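Posted in: Robotics, Grumbling

Folding results, and why I'm not buying the 22 percent yet

I spent an afternoon with the Sulta paper on cloth handling and then a week arguing about it with Kadir Akbulut, who likes it more than I do.
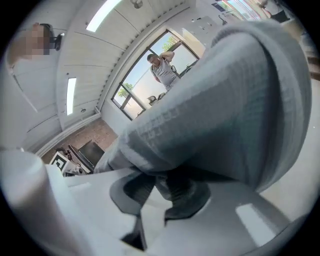

What they claim

The idea is simple enough. People collect demonstrations with a hand-held gripper, a policy gets trained on the camera view, and the same style of gripper goes on an arm. Sulta used 3492 demonstrations of soft stuff, sweatshirts and bags mostly, and reports a success rate 22 points above their older baseline, Homel.

What bothers me

The baseline got 400 demonstrations. It's in a table near the back, and I had to read it twice. Give Homel the same pile of data and maybe the gap holds up. Maybe it's 2 points. They didn't run it, so I can't tell you and neither can they.

Then there's the word "success." A fold counts if a grader says it counts. One grader, as far as I can see. Gray knit bunched up in the fingers looks much the same whether the grasp is good or about to slide, and I'd like to know how the borderline trials got scored.

Kadir says I'm asking a workshop paper to be a journal paper. Fair. But Marloes Hendriks tried the February release on her own bench and couldn't get the thick hems to work at all, and thick hems are half of what's in my laundry.

I've written to ask for the per-garment numbers. If they send them I'll post the table, even if it makes me look silly.

Filed under: cloth, imitation learning, baselines
Contact | Back to top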